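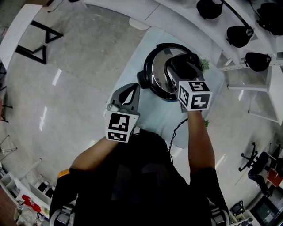 Making Friends With the Pressure Cooker

Home Recipes Kitchen Notes About Contact

I grew up being a little bit afraid of pressure cookers. My grandmother's lived on the back burner and hissed like an angry goose, and we kids were told to stay on the other side of the kitchen until it quieted down. So when I finally got one of my own (a wedding present, and it sat in its box for longer than I care to admit) I treated it like something that might go off at any moment. It took me the better part of a winter to relax, and now I use it so often that it doesn't even get put away.

I'm telling you this because my friend Funmilayo Idahosa wrote to me last week to say she had just bought one, and could I please tell her what to do with it. I started typing a reply and it got longer and longer, and then I thought, well, that's a blog post!

The first thing I told her was to get to know the lid. Everything that matters is up there: the handle, the valve, the rim. Before you cook anything at all, sit down at the table with the empty pot and put the lid on and take it off a few times. Mine is a plain silver one with a black rim and a black handle sticking out of the side, and for weeks I could never remember which way it was supposed to point when it was closed. Practice until your hands know it. I also pull the rubber ring out and run a finger along it to feel for cracks or bits of old rice (there is always a bit of old rice). When the ring goes stiff, buy a new one. They cost very little and a tired ring is the reason most pots won't come up to pressure.

Then hold the valve up to the light and make sure you can see through it. If you can't, a toothpick and some warm water will usually clear it.

After that, do a water test. Pour in a couple of cups of water, lock the lid, turn on the heat and just stand there and listen. You'll hear it mutter, then sputter, then settle into a steady sound, and once you know that sound you can be in the next room folding towels and still know how dinner is doing. Turn the heat down when you get there. I spent months running mine far too high and wondering why my beans came out like wallpaper paste.

Speaking of beans, they are where I'd start. Soak them overnight, cover them with fresh water, and never fill the pot past the halfway line, because beans foam and the foam goes straight for the valve. A spoonful of oil helps. I put in an onion cut in half, a bay leaf and the end of a piece of bacon if I have one.

Now, the greens. I love leafy greens with beans more than almost anything, and I used to throw them in at the beginning with everything else, which gave me something the color of an old army blanket. Please don't do that. Keep them out on the table while the pot does its work, let the pressure come all the way down, open the lid, and stir them in right at the end. The heat that's left in the pot will wilt them in no time and they'll stay green and taste like themselves. Tear them by hand if you like. I do, and I'm forever finding little sprigs all over the table afterward.

About letting the pressure come down: wait for it. I know you're hungry. My husband stands next to the stove with a fork and sighs, and I still make him wait. If the lid doesn't want to turn, leave it alone and go set the table, and try again when you come back. It should never be forced.

For cleaning, I take the ring out, wash it separately and let it dry on the rack, and I store the lid upside down on the pot so that nothing gets musty. Grandma locked hers tight and hers always smelled of last month's stew, bless her.

Funmilayo, I hope this is what you wanted, and I'm sorry it took me so many paragraphs. Write and tell me how the first batch goes. I'm off to put tomorrow's beans in to soak.

Recent Posts
Chickpeas for a Rainy Week
Cleaning Out the Pan Cupboard
Three Soups From One Cabbage
My Grandmother's Kitchen Towels
What to Do With Too Much Kale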